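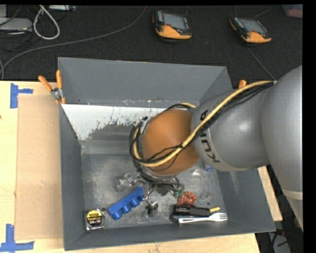
Gray bin on the light wood table, September.

September, dye notebook, continued from the onion skin page

Started 7 a.m. Madder day at last! The root from Filtcombe came in yesterday's mail, chopped much finer than the last lot, and it smells wonderful (sweet, earthy, a little like a cedar drawer). Soaked it overnight in plain tap water and poured off the first soak into the brown jug. That first soak is mostly yellow and I used to throw it out. Keeping it this time, Soon-im Seo wants it for the warp samples.

Recipe is the one from the Skakow dye book, the copy of the 1856 pages. What a thing to have on the shelf. Same year as the first coal tar purple, and there's this dyer in a mill town writing down how many handfuls of bran go in with the root, with little wool snips pinned in the margin that are still RED. The copy doesn't do the snips justice but even there you can tell the good ones from the bad ones. He (she?) gives no temperatures at all. The only instruction is to keep the kettle "so the hand may bear it a short while," and further down "never let it sing." I take singing to mean the noise just before a simmer.

Wool: Jinstead two-ply, undyed, the batch with the blue tags. Wound into 5 skeins, scoured on the stove last night with a spoon of washing soda, rinsed until clear. Mordanted with alum and a pinch of cream of tartar, left in the pot to cool. The Jinstead takes alum so evenly, I love it. No hard white spots under the ties this time either. Figure-eight ties, left loose, and never going back to the tight ones.

Root weighed on the Bae scale: 42 g dry, before soaking. Note for whoever uses the scale next, it drifts when it's near the window fan. Turn the fan off and tare again.

8:15. Skeins 1 and 2 in. Bath was a muddy tan and I had a bad minute. Went to wash jars and came back to coral. Stirred with the long stick, slow, from the bottom.

9:00. Coral going toward brick. Lifted skein 1 to look at the ties, color right through. Added chalk, a level teaspoon made into a paste first. Our water is soft and the Skakow water must have been hard, the book never mentions chalk and gets a deeper red than I have ever managed without it. You can watch the chalk work! The bath went from soup to wine while I was still holding the spoon.

9:40. Let it sing. Only for a moment, I was on the phone with Soon-im Sung about the walnut hulls, but I heard it and got the pot off. Skein 2 was at the bottom and has a browner stretch along one side. I kind of like it, but it isn't red. Labeled "2, sang."

10:30. Both out, hung over the sink to drip. Skeins 3 and 4 into what was left. No new root, no more chalk. This is the part I look forward to, the second bath off the same root is always softer and I think nicer for knitting.

Noon. 3 and 4 are a lovely warm salmon. They match each other end to end, which 1 and 2 don't. Maybe the bath is just calmer once the strong color has been pulled out of it? Would like to try starting with a weaker bath and building up in two dips.

Skein 5 went in last and I've left it there to sit until tomorrow morning with the lid on. Stove off. PLEASE don't turn it on, even if it looks forgotten.

Rinsing: skein 1 bled quite a bit, pink water for ages, then stopped all at once. Skein 3 hardly bled. Used the neutral soap, no vinegar. (Vinegar pushes madder to orange. See the sad page from spring.)

Tried the wheat bran on a small snip in a jam jar, since the book is so insistent. A handful in a muslin bag, same bath as skein 1, same time. The snip came out clearer, less brown in it. One snip in one jar isn't much to go on, but side by side on the sill I could pick it out right away and so could Soon-im Seo, who hadn't been told which was which. Full skein with bran next time, no question.

Soon-im Sung has walnut hulls for us, a whole sack, still green. They need to go in water soon or they'll get moldy. Gloves! My thumbs were brown for weeks last fall.

To do
Pin snips of every skein to this page once dry, plus the bran one
Light test: half under card, half in the south window, start with skein 1 and the salmon
Dry the spent root on newspaper and weigh it
Ask Filtcombe if the next order can be chopped the same way
Order alum, we're at the bottom of the tub
Look up the word in the Skakow book after "bran," could be "sour" or "four," and it makes a big difference

5 p.m. Peeked under the lid at skein 5. Darker than the others already. Lid back on.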